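Handgreifer-Set von Brollateck - Anlernen von Hand, für Garderobe, Fundtisch und Retoure

Wer bei uns einen Greifarm kauft, bekommt die Handgreifer meist dazu und wundert sich erst einmal. Sie fahren nicht und denken nicht, sie machen auf und zu. Den Rest erledigt ein Mensch, der eine Bewegung so lange vormacht, bis genug Aufzeichnungen für den Arm beisammen sind. Das Set besteht aus 2 Greifern mit Markern, Ladeschale und Tasche.
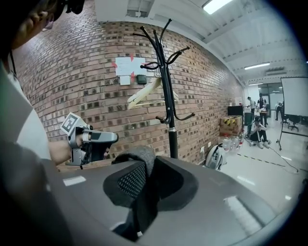

Handgreifer mit aufgesetztem Marker, dahinter der Garderobenständer.

Taschen und Jacken vom Haken nehmen klingt nach wenig. Im Lager Avidholm, wo das Set seit Juni im Einsatz ist, waren es etwa 315 Wiederholungen, bis Halyna Pylypenko den Datensatz freigab. Ihre frühere Stelle hieß Retourenannahme, heute steht »Anlernen« auf dem Türschild. Die Bezahlung stieg um eine Stufe, die Zahl der Besprechungen um mehrere.

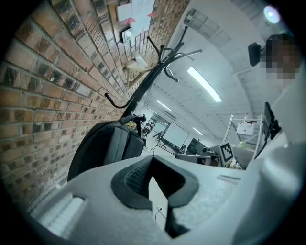
Der Greiffinger mit V-förmiger Kerbe und gerippter Innenfläche.

Die Fingerauflagen sind Verschleißteile und lassen sich ohne Werkzeug wechseln. Ersatz gibt es im Beutel zu 9 Stück für 49 Euro. Kollege Teemu Oksanen hält das für zu teuer und hat es uns schriftlich gegeben - wir haben den Brief abgeheftet.

Zur Frage, die in jeder Vorführung kommt: Ja, der Arm übernimmt danach Handgriffe, die vorher jemand gemacht hat. In Avidholm fiel das Heben über Schulterhöhe weg, was kaum jemand vermisst. Dafür muss nun jemand merken, wann der Arm Unsinn lernt, und das sieht am ehesten, wer die Arbeit selbst gemacht hat. Planen Sie diese Leute von Anfang an ein, auch im Dienstplan.

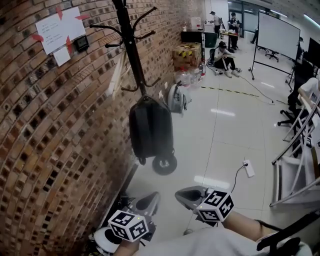

Mit beiden Händen zu arbeiten will geübt sein. Wir empfehlen kurze Durchgänge und einen Wechsel, bevor die Unterarme darum bitten. Die Einweisung vor Ort übernimmt Homa Babaei, sie ist im Preis enthalten. Kaffee stellt der Kunde.

Lieferbar ab Lager Tralladmont. Stand: 6. Januar 2025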